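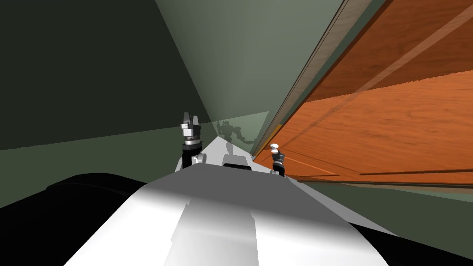
Greltach has suspended shipments of its Jundano two-armed robot following a fault in its reach control, the company announced on May 20, 2024. In 2 of 40 simulated runs, an arm failed to stop at its set distance from an obstacle. The simulation includes a wood-grain panel, with the right gripper close to its lower edge. No injuries have been reported – customers should keep both arms powered down, said Mei-kuen Fung, Head of Safety.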